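Foro Romurance > Robótica educativa > Proyectos de alumnos

Tema: Brazo que dobla ropa para el proyecto final, ¿alguien se lo cree?

tornillo_flojo
16/09/2025
Abro hilo porque en mi escuela han aprobado como proyecto de fin de curso un sistema de dos brazos que cuelga y dobla ropa. El título oficial es "Zerby, asistente textil autónomo". Llevo 4 años ayudando en el taller y lo de "autónomo" me chirría bastante. Los chavales teleoperan los brazos, graban las demostraciones y luego entrenan un modelo. Me parece un ejercicio estupendo de teleoperación. De autonomía he visto poco. ¿Alguien ha presentado algo así a concurso?

marga_servo
Nosotros, en la liga Jitholm, en junio. Quedamos a mitad de tabla. El jurado preguntó en cuántas prendas distintas lo habíamos probado y la respuesta era 2. Se hizo un silencio largo.

AkashBhardwaj
Soy uno de los del equipo, hola. Lo de "autónomo" está en el título porque es el objetivo, no pone que ya lo sea. Tenemos 464 demostraciones grabadas y seguimos. El rizo es bastante peor que el algodón liso: tiene volumen, hace pliegues donde le da la gana y las costuras se esconden.

tornillo_flojo
Akash, nada contra vosotros, que os veo echar horas. Pero 464 demostraciones ¿de cuántas personas? Si las ha grabado todas el mismo, el modelo aprende las manías del mismo.

AkashBhardwaj
Casi todas Femke y yo. Sí, es un punto débil.

pelacables
Yo voy más lejos: doblar ropa es el vídeo de feria por excelencia. Se graba la toma buena y las demás a la basura. Hasta que no vea una tabla de intentos y aciertos, con los fallos dentro, para mí es una marioneta cara.

marga_servo
Hombre, marioneta... Una marioneta que te obliga a calibrar dos brazos, sincronizar cámaras y limpiar datos. Mis alumnos aprendieron más ahí que en tres años de siguelíneas.

pelacables
Que aprendan no lo discuto. Discuto el cartel.

FemkeBoersma
Hola, soy la otra mitad del equipo. La tabla existe, la llevo yo, y los fallos están dentro. Lo que más nos cuesta es el agarre inicial en prenda colgada. La cámara va en la muñeca, así que cuando te acercas mucho la tela te tapa casi todo y tienes que decidir con lo poco que queda a la vista. Con tela de un solo color es un suplicio, con una zona de otro color al menos tienes una referencia.

resistencia_pullup
¿Y no sería más honrado empezar por un paño cuadrado sobre la mesa? Colgada y con pliegues es el modo difícil.

FemkeBoersma
Empezamos por ahí. El paño en plano ya sale decente y al tutor le pareció poco para un proyecto final.

tornillo_flojo
O sea, que se subió la dificultad para que luciera. Lo que yo decía.

FemkeBoersma
O para que hubiera algo que investigar, según se mire. Dejo un momento del agarre visto desde la muñeca, para que opinéis con algo delante: los dos dedos abiertos, con la punta del derecho apoyada ya en la parte blanca. 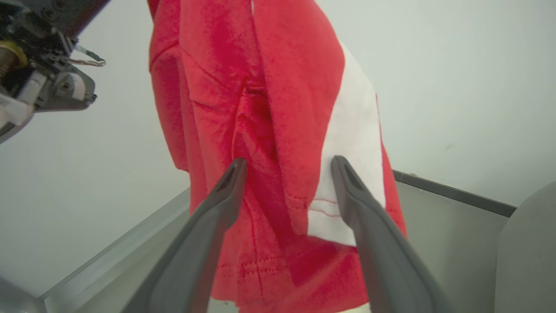 pelacables
Vale, concedo que fácil no es. Con esos pliegues yo tampoco sabría por dónde cerrar. ¿Cuánta tela queréis coger ahí, solo la blanca o también la roja de al lado?

AkashBhardwaj
Eso es justo lo que no tenemos resuelto. Femke cierra cogiendo bastante tela y yo intento pillar solo un pellizco. El modelo promedia y sale una cosa intermedia que no nos gusta a ninguno.

marga_servo
Eso nos pasó igual. Poneos de acuerdo en un criterio, escribidlo y descartad las demostraciones que no lo cumplan, aunque duela.

resistencia_pullup
¿Las puntas son impresas? En el catálogo de Khurana hay fundas de silicona, no sé si os encajarían.

AkashBhardwaj
Lo miro, pero el presupuesto ya está cerrado.

tornillo_flojo
Sigo pensando que el título sobra. Si en la memoria ponéis "teleoperado, con pruebas de aprendizaje por imitación" y adjuntáis la tabla de Femke entera, retiro la mitad de lo dicho.

FemkeBoersma
La tabla va en el anexo. Lo del título lo tiene que firmar el tutor, se lo pregunto.

Temas relacionados

Siguelíneas que se pierde en las curvas cerradas
Calibrar la cámara de muñeca sin tablero
Reglamento de la liga Jitholm: dudas de la categoría libre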